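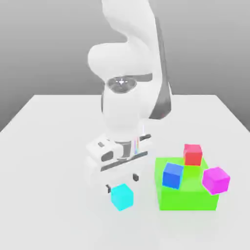

Does the Poremel sim kit run offline once it's licensed?
It checks the licence at first launch and after that you can pull the network cable. The scene library has to be downloaded beforehand.

catside_dan
Bought the kit in October for our training centre. $184 with the block scenes, $163 without. Get the block scenes. Setting up your own coloured cubes and a platform in the base version took me most of an arvo.

Hondar
I've got the cheaper one and don't agree. The scene editor is fine once you learn the snapping. What bothers me is the second view, down between the fingers. On the default lighting there's very little to work with.
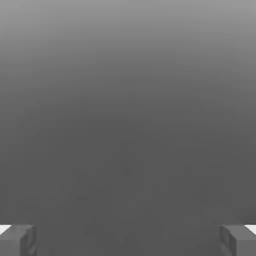
Finger view, gripper open.

matei_r
Grey on grey, same as mine. You can change the surface colour in the scene file and it helps a fair bit. Support told me the default is meant to be neutral.

Hondar
Neutral is no good if I'm lining up a grasp. For that price I shouldn't have to be editing a text file.

Alois Kuster
I teach with it and have 5 seats. The outside view is what the students use to plan the approach, and the finger view only gets a look in the last bit before the jaws close. With that in mind I'd call it adequate. My complaint is the manual, which runs to 81 pages and has one paragraph on cameras.

catside_dan
Which paragraph? I must have missed it.

Alois Kuster
Back of the gripper chapter, under mounting. It gives the field of view setting. Widening it brings in more of what's beside the fingers, but the middle gets smaller.

matei_r
Worth trying. Does the educational licence cover home use? I'd like to put it on my own laptop.

Alois Kuster
Ours doesn't. Each seat is tied to one machine and you have to email them to move it. They answered me the next morning.

Hondar
Took them a fortnight with me. I'm sticking with the base version for now and won't be paying the upgrade until they sort the lighting.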